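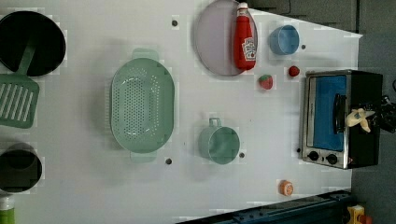

Home Threads Replies Media About

Okay, thread time. Our county finally moved its benefits mailboxes off the old server and onto a shared case inbox, and I have been waiting to talk about this for so long!

Background for people who don't spend their days in government IT (lucky you): we had 49 separate mailboxes. Forty-nine! Each one had its own password, its own folder system, and its own person who knew where things were. When that person went on vacation, good luck.

Now there are 2. One for residents, one for other agencies. Everything that comes in gets a case number and lands in a queue that the whole team can see.

The software is called Billiment. We looked at Adomaitis too and liked it a lot, but it couldn't talk to our records system without a middle piece that somebody would have to babysit forever.

Huge credit to Danica Mujić on the records side, who went through every single forwarding rule we had. There were 1306 of them. Some pointed to people who retired before I was hired.

She kept 952 in the end, and most of those are now plain routing rules anybody on the team can read and edit. I printed the list of deleted ones and it's on my wall. I love it so much. 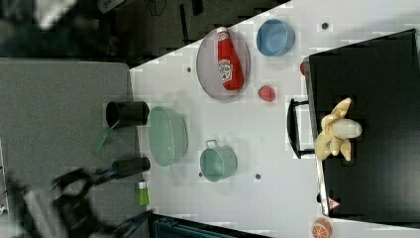 The part I was nervous about was the Mostow office, which runs on a slow line and shares one scanner with the permit desk. We switched them over on a Tuesday at 6 a.m. so we'd have two hours before the doors opened. I brought bagels and three extension cords and used all of it.

By lunch they were closing cases. A front desk clerk showed ME a shortcut for merging duplicates (shift and M, if you're on Billiment, go try it).

Someone asked in the replies about training. We did short sessions, forty minutes each, with real cases that had the names stripped out. Hamdia Shiferaw ran them and she is so good at this. No slides at all, just "open the next one and tell me what you'd do with it."
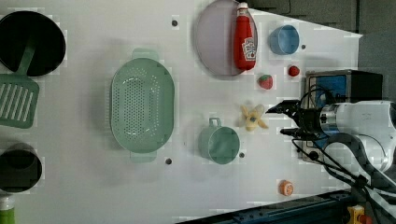 Filters were the hard bit to teach. People wanted one rule that caught everything, and then the queue looked empty and they panicked. What finally worked for me was thinking of a colander, one of those big oval ones with a tab handle at each end and little holes all over. The holes are your rule. Make them too big and the rice goes down the sink with the water. So start tight, look at what stays in, then loosen it one step. We use that wording in the handout now, under "Filters."

Still on the list: attachments over the size limit bounce with a message that makes no sense to residents. I rewrote it in everyday words and it's waiting for sign-off. Also the Flurnberg annex still has a fax line that feeds into a mailbox, and yes, the faxes get case numbers too, and yes, I'm thrilled about it.

If your agency is planning a move like this in October or later, my DMs are open. I can share the rule spreadsheet template and Hamdia's session outline. Ask me about the scanner settings too, I have notes!

More from this author
Why our password reset page got shorter
Shared calendars, round two
Moving the permit desk to online forms
What I keep in my go-live bag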